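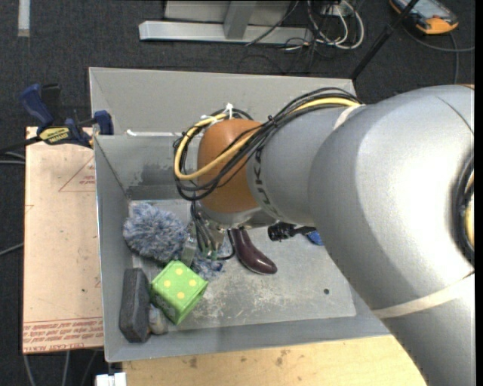

A robot arm reaching over an open bin of small objects.

How to comment on a proposed health insurance rate change in your state

Each summer, insurers that sell individual and small group plans file the rates they want to charge for the coming year. In many states, the public can read those filings and send comments before the insurance department makes a decision. The steps below assume your state takes written comments. If it does not, skip to the section on writing to your legislators.

What you need before you start

The full legal name of your insurer, which may differ from the name on your card. Look at the bottom of your premium bill or the first page of your policy.
The name of your plan and its metal level (bronze, silver, gold).
Your current monthly premium, before and after any tax credit.
An email address you can give to the department.

Step 1. Find the filing

Go to your state insurance department's website and look for a page called "rate review," "rate filings" or "proposed rates." Search by company name. If you get several results, check the market (individual or small group) and the plan year. Large group plans and self-funded employer plans usually do not appear.

Write down the filing number. You will need it in your comment.

Step 2. Read the summary first

Most filings have a short consumer summary. For this page we used a filing from Plavden, which came to 304 pages with attachments. The summary was on two of them. It gave the average increase requested, the number of people affected and the reasons for the request.

The average is spread over all plans in the filing. Your own plan may go up more or less. Look for a table listing each plan by name and compare it with your policy.

Some pages may be blacked out as trade secrets. You can ask the department whether a public version with more detail exists.

Step 3. Check the deadline

Comment periods differ from state to state and can be short. The one for the Plavden filing opened in July and ran 14 days. The closing time was 5 p.m., and comments sent that evening were not added to the record. Check the time as well as the date.

Step 4. Write the comment

Keep it under a page. Include:

The filing number and company name
The name of your plan
What you pay now and what you would pay under the proposal
How the change would affect your household or business
What you want the department to do (approve, reduce or reject)

If you can, respond to a reason given in the filing. For example, if the company says that drug costs are driving the increase, ask what it has done to bring those costs down.

A sample paragraph:

"I am enrolled in the Wi Silver plan. My household pays $1,092 a month. Under the proposed rates we would pay $54 more each month. I ask the department to review the administrative costs in this filing and reduce the request."

Do not include your member ID, Social Security number or medical records. Comments are often posted in full, with your name.

Step 5. Send it and keep a copy

Use the online form if there is one. Save the confirmation page. If you send the comment by mail, check whether it must be received or only postmarked by the deadline.

Some departments also hold a hearing. You may need to sign up ahead of time to speak.

If your state does not take comments

Write to your state representative and state senator, and send a copy to the insurance department. Ask whether a bill on public rate review has been introduced and which committee has it.

After the decision

Final rates are normally posted before open enrollment. Compare the final figure with the proposed one, then look at other plans, even if you expect to stay where you are. Tax credits are figured from a benchmark plan in your area, and your share can change when your own plan's price does not.

Related pages: Reading the Tolik premium notice | Appealing a denied claim | Cunulent guide to special enrollment periods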